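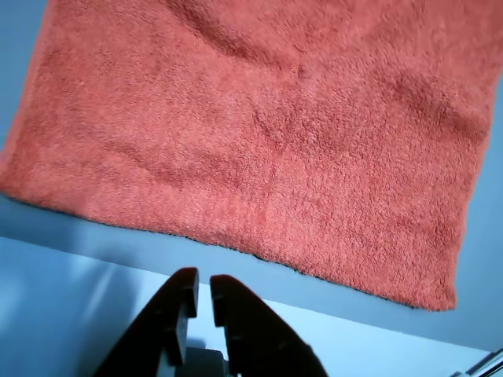 Home | Notebook | Materials | Folding | Contact
Print this entry | E-mail this entry

Folding bench notes, May, started 9:00 a.m.

Terry cloth again, the coral-red one. I want to get the flat lay sorted out before going back to the folds, because the last set of folded stacks leaned and I think the trouble starts before the first fold.

Laid it out on the blue-grey surface and smoothed it by hand from the middle outward. It goes mostly flat. The soft wrinkles don't bother me, they press out under the weight of the fold. The long curved crease does. It starts toward the top, left of center, and sweeps down to the right. If I fold in half with that crease still in, the top layer walks and the corners miss each other.

The bottom hem is not straight either. It curves on the left, flattens out, then drops toward the right corner. I had been squaring the towel to the bottom hem all last month, so that explains some of the lean. Going to square to the left border from now on and let the hem fall where it falls. The border is a bit smoother than the pile and easier to find with the fingertips.

Small pinched spot in the pile, close to where the crease fades out. Haven't worked out if it is a pulled loop or only a pucker. Leave it alone for now, don't pick at it. If it is still there after the next wash I will look at it with the loupe.

Wash log for this towel: Fotetti powder, half dose, no softener. Softener is out for all the terry until we finish, it makes the loops slide and the folds open up again on the shelf. Hyun-seo Cho asked if we could try the Salian liquid on one towel only. Fine by me, but not on this one. Use one of the spares from lot 2451 and write it on the tag.

Things tried this morning:

Shake and drop. Two people, one good snap, lower the far end first. Takes out most of the small wrinkles and does nothing for the long crease.

Flat hand, slow, along the crease. Better. It came back a little once I let go of the cloth.

Pull from opposite corners. Works on the crease but drags the hem further out at the right. Don't do this on anything with a tired hem.

Steamer (the Vurnico, low) I have not tried yet. The tank needs descaling first and we are out of the sachets. Hyun-seo is ordering.

For the fold itself I am keeping thirds lengthwise, then half, then half again. The Jinano shelf takes that size with a finger's width to spare at the front. Rolling fits more per shelf but people pull one out and the row comes down.

Lint: still a fair amount on my sleeves after handling. The roller is in the second drawer, please put it back there.

To do next:
- descale steamer when the sachets come
- check the pinched spot after washing
- refold last month's stack, squared to the left border
- ask about a longer table, the big bath sheets hang over ours by about 9 inches

Stopped at noon. Towel left lying out, please don't fold it until I have been back to see what the crease does.

Print this entry | E-mail this entry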